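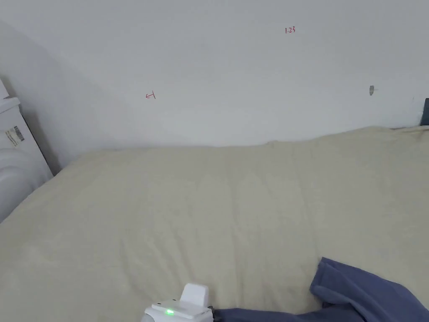

Furnishing During Handover: Beds, Walls and Appliances in the Same Room

Speaker notes. Marisol Alvarado, Gonow Residential Services
Session for building managers and move-in coordinators, Zikesholm. Allow 35 minutes plus questions.

Opening

Good morning. Thank you to the Zikesholm housing office for hosting us.

My subject is the period between the end of building work and the first night a resident sleeps in the room. In our contracts that period is called handover. On paper it has a start and a finish. In practice the bed is often in the room while the painter still has work on the list, and the appliances are delivered to whichever room has floor space.

Gonow managed furnishing for 229 apartments at Flores last year. The Flulia building, which opened its first floors in March, followed with a smaller number of units and the same furniture supplier. I will draw on both. I will not be discussing rents or the selection of residents, and questions on those matters should go to the housing office.

(Pause. Check that the people at the back can hear.)

Part one: marks on the wall

Every fitter and surveyor writes on walls. It is quick, and the figure stays where it is needed. A dimension with a short arrow is clear to the person who wrote it. Three weeks later it may be clear to no other person on the site.

Our rule at Flores was that each mark had to be listed on the room sheet, with the trade that made it and the purpose it served. A mark that appeared on the sheet was left alone until that trade signed off. A mark that did not appear on the sheet was reported to the site office, and the office had one working day to find an owner for it.

Please note the order. The coordinator does not wipe, sand or paint over a figure on her own decision. We lost the better part of a morning at Flores when a set of wall figures was painted out before the shelf brackets had gone up.

Red pencil and red marker also need separate attention. Some inks show through a single coat of white paint. Painters should be told that marks are present so that they can seal them first. This belongs in the painter's instructions and should not be left to conversation in the hallway.

The same sheet records small damage: chips, scuffs, old nail holes. We ask for the position in plain words, such as "long wall, above the bed, right side." Coordinators who wrote only "wall damaged" were asked to go back.

(If time is short, skip the next paragraph.)

On the question of who pays for small repairs, the Flores agreement placed them with the contractor until the room sheet was countersigned. After that they fell to us. This gave both sides a reason to look carefully at the wall on the same visit.

Part two: the bed against the wall

A large bed is usually pushed against the longest plain wall. Residents tend to want it there, and so do delivery crews. The difficulty is that it covers the lower part of the wall and takes away the standing room in front of the rest.

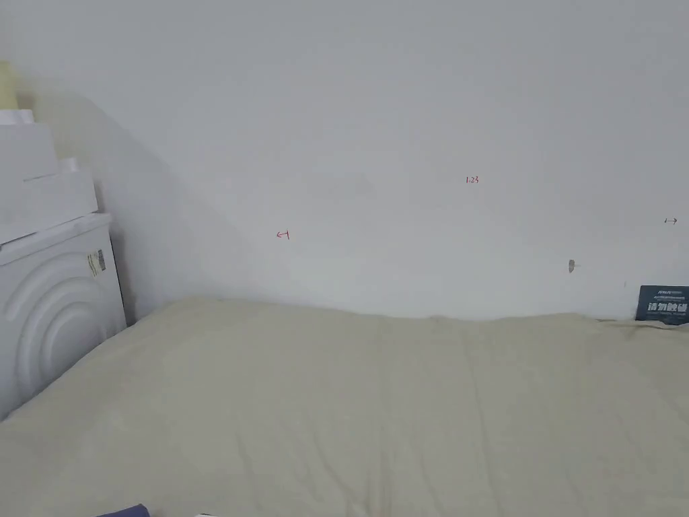 Our recommendation is that a mattress should not be dressed before the wall sheet is closed. Where the bed must go in early, put a cover over it and treat that cover as working linen. It will pick up dust and small stains. It comes off on the last day and goes to the laundry, and the resident's own linen goes on in its place.

Pale covers are preferred. Several managers have asked me why, given that they show every smudge. That is the purpose. A coordinator can see from the doorway whether the cover has been used as a shelf or a step.

Leave a hand's width between the mattress and a newly painted wall. If the room is too narrow for that, the bed waits.

Part three: appliances in the bedroom

In smaller apartments the washing machine may be stored beside the bed for a time, or may have its permanent place there. The room sheet must say which. At Flulia we found that the word "placed" was used for both, and the plumber was called out to rooms where the machine was only being stored.

Three points for coordinators:

Leave the barcode label on the side panel until the unit has been entered in the inventory. Our combined inventory now holds 2,458 items, and a missing label is the most common reason for a second visit.

Decide where white packing pieces, cartons and bottles are to be kept. The top of the machine is the first flat surface people find, and things put there tend to stay.

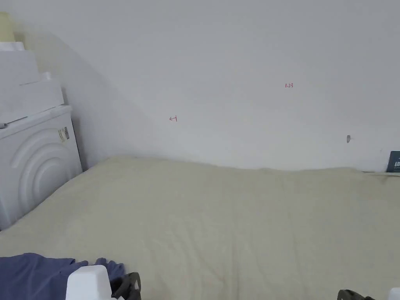 Packing material should be kept until the supplier's return period has ended, but it should be kept in the floor store, tied together and marked with the unit number. Cleaning products go to the cleaner's closet. Before any machine is run, the top is cleared completely.

Allow enough room for a person to stand at the front of the machine and open the door. Where the bed prevents this, the layout goes back to the planning desk.

Part four: closing the room

The final visit takes two people, the coordinator and one representative of the contractor. They read the wall sheet first, then the furniture sheet, then the appliance sheet. At Flores this visit took over 20 minutes in the first week and became shorter as the crews came to know the forms.

Keys are released only when all 3 sheets carry both signatures. A copy stays with the building manager.

(Hand out the blank sheets now. Collect spare copies at the door.)

Questions. If asked about the Flulia upper floors: the furnishing schedule is with the housing office, and dates will come from them.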